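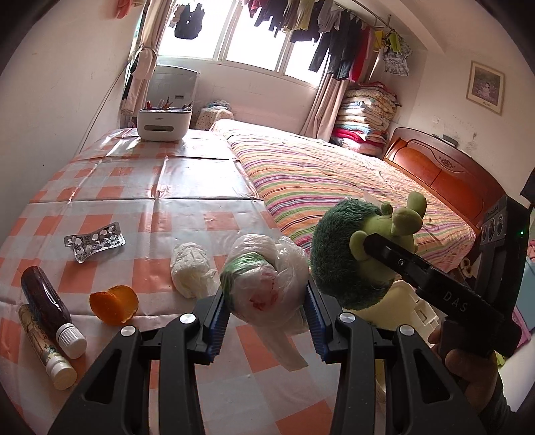 4 min read

I've been collecting demonstrations for a learning system with a pair of hand-held grippers since May, and I like them so much that I have started picking up my own dinner plates with them. (My sister has asked me to stop.) People keep writing to ask whether a set is worth having for home collection, so I'm finally putting it all in one place.

First, the feel. You hold one in each hand, squeeze, and the two jaws close. I had the hang of it inside an evening! The arms are stiff without being clunky, and the ridged blue pads on the jaws are the best part of the whole thing. They hold on to a knotted-up plastic bag, and slippery plastic is exactly where my old pair let me down over and over.

Soft things are a joy too. A plush toy can be pinched by the body and lowered into place with hardly any practice, and you feel enough through the handle to know when to stop squeezing. Small flat stuff is harder. A blister pack lying face down took me a lot of tries, and I ended up sliding it to the table edge and grabbing it from there. I kept those takes. If that's how I do it, I'd like the policy to see it.

The sensor module has three camera openings and a little green light, and it sits up out of the way of your knuckles. Do clean the openings before you start. I lost a whole morning to a thumbprint.

What I love most is that you can work wherever people live. My best sessions have been at ordinary tables with a checkered cloth, tissues, pill packs, a bit of orange peel, laundry hanging up and a bed right behind. I've logged 1350 episodes so far and want 3000 before I train again, and the messy rooms are giving me far more variety than my tidy desk ever did.

Gripes? The lower body is wide, so two grippers working close together will bump. My wrists want a break after an hour. I'd also love a softer spring for people with small hands.

Would I get them again? Yes, tomorrow. 4 out of 5, and the missing point is all wrists.

Comments

Marites Fajardo
How do you handle failed grasps? We throw ours out and I'm starting to regret it.

Rafail Tsoukalas
Same bumping problem here. I angle the left one out a little and it helps.

Yesenia Valdovinos
Marites, we keep them and tag them. Takes a second per clip and you can always filter later.

Huw Gittins
More on the pads please! Do they wear down?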